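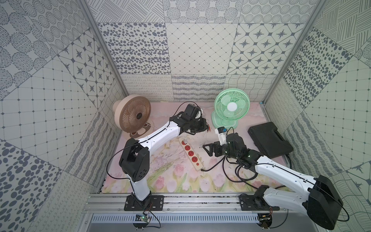

wenceslao_q
Paste the paper, not the wall. I know the old books say paste the wall with the new non-woven stuff, but if yours is the traditional kind it'll bubble on you every time. Let it book for five minutes, folded paste side in, then hang it.

Zyanya Hinojosa
Thanks! Okay so I should have said, it's the Senmont one, the grey with the little stars, and I've already bought 4 rolls for the hallway so there's no turning back (my partner has made his feelings known). The label came off in the car and I can't tell if it's paste-the-wall or not. Is there a test?

plumbbob
Tear a corner off the end of the roll. Non-woven tears sort of fluffy and tough, ordinary paper tears like paper. Or wet a scrap and lay it on the bench. If it curls up and grows a bit it's the traditional stuff and needs soaking.

Zyanya Hinojosa
Curled up like a chip packet. Traditional it is then!

wenceslao_q
Told you :)

marg_in_besmont
Going to disagree with Wenceslao on the five minutes. I did our whole front room in Besmont last February and the sheets I left for five went so soft I put my thumb through one. 3 is plenty for a light paper. Pick a time and stick to it for every sheet or the pattern won't line up by the time you get down to the skirting.

wenceslao_q
Thumb through it is too much paste, not too much time, Marg. But yes to keeping it the same for every sheet.

marg_in_besmont
It was the right amount of paste, thank you.

plumbbob
Has anyone asked what's on the walls now? If it's bare plaster you want to size it first. If it's gloss paint give it a good sand and wash it down with sugar soap. I skipped that in our laundry and had a whole length on the floor by breakfast.

Zyanya Hinojosa
Old matt paint, pretty chalky in places. The bit near the front door comes off on your hand. Also the door frame is nowhere near straight, so do I start from there or from the other end?

marg_in_besmont
Neither. Drop a plumb line a bit less than a roll's width out from the corner and hang your first sheet to that. Never trust a door frame. Ours leans like anything.

wenceslao_q
Agree with Marg on this one, mark the calendar. For the chalky bit, scrape what's loose, then a coat of sealer and leave it overnight. Size over chalk just peels off with the chalk.

tealeaf_
Can I jump in and say small star patterns in a hallway are gorgeous but the matching will drive you spare. Check the repeat before you cut anything. I lost 2 full drops out of one roll of Papadopoulos because I measured from the wrong star.

Zyanya Hinojosa
Oh no. Okay, I'll lay it out on the floor first. Sealer's going on tonight, I'll be back when I've stuffed up the corner.

plumbbob
Take it round the corner by a couple of centimetres and start a fresh plumb line on the next wall. And buy a new blade, they're cheap and you'll go through the lot.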